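Garkach Hand Kit, second month: pads, pivots and the kitchen counter

The Garkach kit went back on the bench in July after the firmware update, and most of this post is about the parts the update did not touch. I covered charging, pairing and the export tool last time. What follows is the mechanical side, plus a long section on bowls.

For anyone comparing options, I looked at three hand-held grippers before settling on this one. The Plkurkura has a better trigger but its finger pads are glued on, and replacing them means sending the unit back. The Soomro is lighter and costs less. Its linkage had enough side play out of the box that I could move the tips past each other with a thumb. The Garkach was the stiffest of the three, and it was the only one with pads I could change at home with a small screwdriver.

Stiffness matters more than the spec sheets suggest. The recordings are only useful if the opening between the fingers matches the value being logged, and any slack in the pivots goes straight into that number. I check mine with a feeler gauge before a session and again after. Over 74 sessions the reading at the closed position has drifted once, and tightening one pivot screw brought it back. The manual says to check every 1000 cycles. I would do it more often if you handle heavy cookware.

The kitchen is where I do nearly all of my recording now. The counter is the wrong height for it and there are cables everywhere, but it gives a good mix of shapes and finishes in a small space.

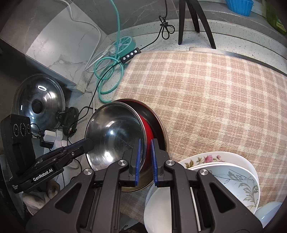

Polished steel is the hardest surface in my set. The pads hold it well enough when they are clean. With any trace of oil on them the grip becomes unpredictable, and a lid will rotate in the fingers as soon as the weight moves off center. I wipe the pads with isopropyl alcohol between sets and let them dry completely. Dish soap also works but leaves a film unless it is rinsed twice.

The second problem with steel is glare. Tracking on my unit is visual, and a strong highlight that moves with the hand can cost a few frames. Moving the light to one side helped. Turning it down helped more. I have also started laying a cloth under everything, partly for the noise and partly to have a surface with some pattern on it. Plain counters gave me noticeably worse tracking, and the checked cloth fixed most of that for the price of a cloth.

Glazed ceramic is easier. The rim of a bowl is thick enough for the pads to seat on and there is some friction in the glaze. The technique I ended up with is to come down over the rim with one finger inside and one outside, close slowly, then lift. Closing fast knocks the bowl sideways before both pads are in contact. Wide bowls tend to swing on the way up, so I keep the lift short and set them down again before the swing builds.

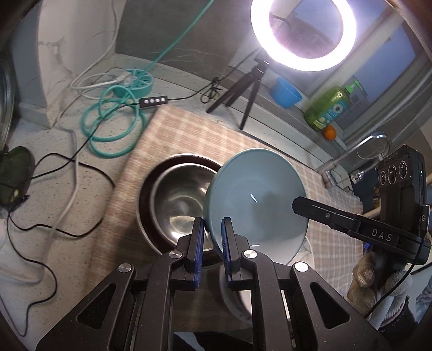

Rim grip on the pale blue bowl.

My log stands at 2822 clips. I throw out a clip if the bowl slips, if the tracking drops, or if I bumped something with the housing. The last of these is the most common. The body of the gripper is wide near the linkage, and when dishes are close together it reaches the neighboring plate before the fingers reach the target. A narrower housing would be my first request for the next version.

Other notes from this round:

The grip angle is fine for 2 hours at most. After that my wrist complains. A Trindholm forearm strap took some of the load, though it gets in the way when reaching toward the back of the counter.

Spare pads come in one hardness only. I would like a softer set for thin rims.

The carrying case still does not close properly with the cable inside.

I am keeping the kit. Next up is flatware, which I have been putting off, and a proper comparison of new and worn pads on the same lid.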